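Suture practice room opens at Callbridge teaching center

Trainees at the Callbridge surgical teaching center can now book time on soft tissue pads to practice closing incisions, after a new practice room opened there on Wednesday. 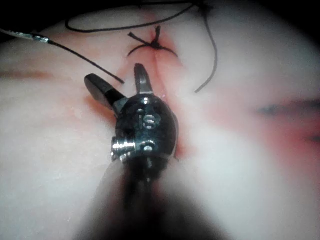

Tomás Bragança said the knot is where most beginners lose their nerve. They pull the first throw too tight, he said, and the edges of the pad bunch up before the second one is down. He would like trainees to tie slowly for the first few weeks and leave speed alone.

The room has five stations and is open to trainees from Callbridge and from the hospital at Hirkden. Sessions run for two hours and are booked through the center's front desk. Each trainee works on a pale pad with an incision in it, bringing the edges together and tying off with black suture. Finished pads are labeled and kept for review with a supervisor, who looks at the spacing of the stitches and the way the edges meet.

The center has bought some 300 pads from the supplier Tkachuk, enough to last until the summer if bookings stay at the level expected. Pads can be used on both sides. Trainees are asked not to take them home - a rule carried over from the old skills lab, where supplies often ran short before the end of the term.

Apostolos Konstantinidis, who runs the evening sessions, said the first bookings were mostly from people in their second year. He plans to add a session on running sutures in February, and another on removing stitches without disturbing the line of the wound.

Evening places are limited to two per trainee each month. Daytime sessions have no limit for now, and unclaimed stations are released 10 minutes after the start.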